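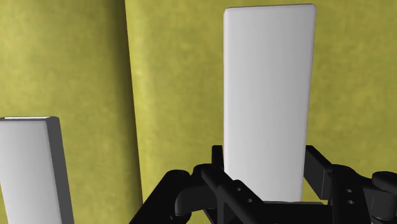 Simulated wrist view in Alow: the black gripper at the larger of two white blocks.

Alow review: a simulator for learning gripper work, before you buy the arm

I teach myself robotics in the evenings, and for the last two years my biggest problem was the price of mistakes. A real arm is expensive, the fingers are expensive, and my kitchen table is not a laboratory. So when the small company Listilside started to sell Alow, a desktop simulator made only for pick and place tasks, I paid for the full license with my own money. I have used it since December, mostly between nine and midnight, and I think I now know it well enough to write about it.

What you get

Alow costs 799 dollars for one person, paid once. For this you receive the program, a library of 40 ready tasks, three gripper models and a manual in PDF. There is no monthly payment. Updates are included for the first year, and after that the program continues to work but stays at the version you have. I find this fair, although I would like to know the price of the second year and the web page does not say it.

The company also sells a service with the name Reuter. You send them your scene and your robot description, and they build a custom task for you. I tried it one time and I write about it below.

Installation

The installer is large, and on my computer it stopped in the middle of the first try without any message. The second try was successful. After this you have to choose your graphics card from a list, and the list uses names of driver versions, not names of cards, so I had to search a little. A beginner will lose an evening on this. The manual has one page on the subject and it was written for an older version, because the menu it shows is not the menu I have.

After the installation the program starts quickly. My machine is a normal one with a middle-class graphics card and it can show the wrist view and the side view together without problems. If I open the third view also, it becomes slow.

The block tasks

Everybody begins with the block tasks and I advise you to stay with them longer than you want. The objects are plain white blocks with slightly soft corners, on a yellow-green blotchy background that you can change in the settings. I did not change it. The color is ugly, but a white block is very easy to find on it, and my small detection script had less trouble than with the gray background.

The wrist view is the part I like most. You look along the fingers, the gripper comes up from the bottom, and a block between the fingertips looks very large. The black model is shown with its links, joints and even the small holes in the bars, so you learn quickly which parts of the mechanism will hide the object from you. In my own scripts this was a real lesson. I had always taken the center of the visible part of the block as the center of the block, and with the palm hiding the lower end this gives a wrong number. I had to rewrite the whole function.

The shading is simple but good enough. The faces of a block have different grays, so you can understand how it is turned. What I miss is surface variety. The blocks have no scratches, no print, no dust. A detector which is trained only on these will be surprised by a real box from a real shelf. Alow has a switch for random textures, but it changes only the background and leaves the blocks as they are. I wrote to support about it and they answered that it is planned.

Contact and grip

This is the reason to pay for Alow and not use one of the free programs. The contact between finger and object is calculated with care. When I close the fingers off center, the block turns a little before it is held, as I would expect. When I close with too much force, the program gives a warning and writes the value in the log. In the free simulator I used before, the block sometimes jumped away like a frog, and I spent more time repairing the physics than learning.

There are weak points too. Thin objects are not good. In the task with the flat plates the fingertips go a little inside the plate, and the log says that everything is fine. Also the friction can be set only for the full object, so you cannot have a rubber pad on a smooth finger. For my purpose it is acceptable. For somebody who designs fingers it is probably not.

Writing your own task

You describe a task in a text file. The format is easy to read and I had my first own scene after one evening - two bins, one arm, some cubes. The error messages are the weak side. If you forget a comma you get "scene not valid" and no line number. I keep now a working file next to the new one and compare them with my eyes.

Recording is done well. Each attempt is saved with the camera views, the joint positions and the grip force, and you can play it again from any point. I use this more than any other function. When a grasp fails I go back two seconds and look at the fingers slowly, and usually the mistake is easy to see.

The Reuter service

I asked for a copy of my kitchen shelf with a sliding door. Listilside promised 5 working days and it took them eight. The scene was clean and the door moved correctly, but the shelf was too high, which was maybe my mistake in the drawing. They corrected it free of charge and they were polite. For one person the service is expensive. For a school or a small workshop which needs the same scene for many students, I can imagine that it is worth the money.

Compared with Osusex

Many people will ask about Osusex, which is cheaper and has more robots. I used the trial version for one month. Osusex looks nicer, with better light and shadows, and its mobile robots are fun. But the grippers there are treated as an extra, and the wrist view has a delay that made me a little sick. If you want to drive a robot through a building, take Osusex. If you want to close two fingers on an object and understand what happened, I prefer Alow.

Good
Contact between finger and object
Wrist view with most of the mechanism visible
Recording and replay
One payment, no subscription

Not so good
Installer and old manual page
Error messages without line number
Thin objects
Block textures cannot be changed

My rating: 4 of 5

I will keep using it. The next thing I want to try is the stacking tasks with the 3 grippers one after another, and if the update with the new textures comes before summer I will add a note at the end of this review.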